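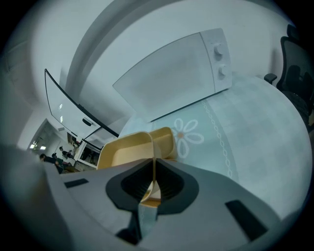 Elif Naz Akgül runs the manipulation course at Stevgate, where student teams spend a semester on one household task. Her group this year chose the microwave.

"A door is a constraint problem," she says. "The handle point follows an arc. If the commanded path leaves that arc, the fingers slip or the whole appliance moves."

The team records demonstrations by hand with a gripper tool, then trains a policy on them. Emil Strebel handles the recordings. He discards any take in which the fingers leave the view -- up to 40 in a bad week.

"Speed is the usual fault," Strebel says. "People open a microwave fast at home and they do it fast in the lab."

The knobs are a separate assignment. Alper Tokgöz wrote the first version and found that a turn of the wrist worked better in 2 short moves than in one long one. "The wrist runs out of range," he says. "You release, go back, grip again."

Grading is by trial: 10 attempts per team in March, with the start position changed each time. Akgül does not give partial credit for a door left ajar.

"It is open or it is shut," she says. "They can argue about the knobs."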